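I almost walked past Gemma Marchetti's door twice. There's no sign, just a strip of masking tape next to the buzzer with MOMIER written on it in marker, and I was already late because I'd stopped for a pastry (no regrets). She buzzed me in before I'd finished saying my name.

Gemma makes hot chocolate mix. I know, I know, you've had hot chocolate. So had I. Then a friend gave me a bag of her Mamico blend last December and I went through it in five days and wrote her an email that I'd be embarrassed to read out loud. She wrote back "come by sometime," so I did.

"Sit anywhere that isn't flour," she told me. The flour was left over from a wafer experiment that she'd rather not discuss. We discussed it for ten minutes.

She grew up over her aunt's diner and learned to make cocoa there the usual way, with a packet and the hot tap. "It was gray," she said. "I loved it. I still kind of want it when I have a cold." Later she spent a long stretch doing payroll for a plumbing supply company, and that's where the mixing started. The break room had a terrible coffee machine, so she began bringing in jars of her own powder and leaving them by the kettle. People started putting money in a cup. Then they started complaining when the jar was empty. "Once someone complains, you've got a business," she said, and laughed so hard she had to put her spoon down.

I wanted to know what's in the stuff, and she was surprisingly open about it. Cocoa, obviously, plus shaved dark chocolate, milk powder, sugar and salt. More salt than you'd think! The thing she won't tell me is what she toasts. She toasts something. I could smell it all over the room, a bit like the edge of a cookie, and every time I guessed she just shook her head and topped up my mug.

There are three blends now. Mamico is the milky one, named after what her little cousin used to call her aunt. Yeh is the dark one, and it got its name because that was her husband's entire review of the first batch. "He was watching a ball game. I said, is this good? He said yeh. I wrote it on the jar." Dister is the spicy one and she's still not sure about it. Too much chili and you cough, too little and there's no point. She's had it on and off the list for 2 years, and the people who like it send her very long messages when it goes off.

We talked a lot about milk temperature, more than I ever expected to talk about milk temperature. Gemma doesn't let hers boil, ever, and she whisks the powder into a splash of warm milk first so you get a thick paste with no lumps. Then the rest goes in slowly. I've been dumping everything in at once and microwaving it, which I admitted, and she went very quiet.

A bag is 315 grams and she packs 400 of them in a good month, all by hand, with the radio on. Has she thought about getting bigger? "My sister asks me that every Thanksgiving," she said. "I like it this size. I know where everything is." She then spent a while looking for the scissors.

The other thing she has feelings about is what you drink it from. Nothing too wide, or it goes cold before you're halfway down – and nothing made of glass, because she's broken too many. She likes a mug you can get your whole hand around. Her advice is to hang them up if you can, so they don't end up stacked in a cupboard getting chipped. 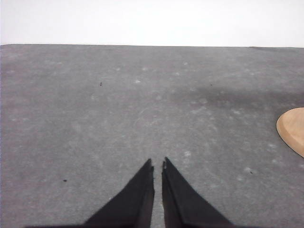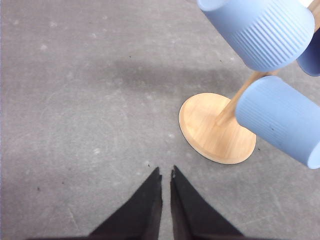
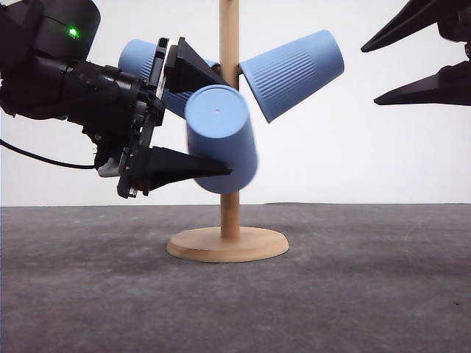 Second and third pictures: pale blue on a wooden stand, and a light blue cup beside one.

Before I left I asked what she drinks at home when she's off the clock. "Tea," she said. "Just regular tea, with too much sugar." She handed me a bag of Dister on the way out and told me to write and say whether I coughed. I did, a little, and then I had another one.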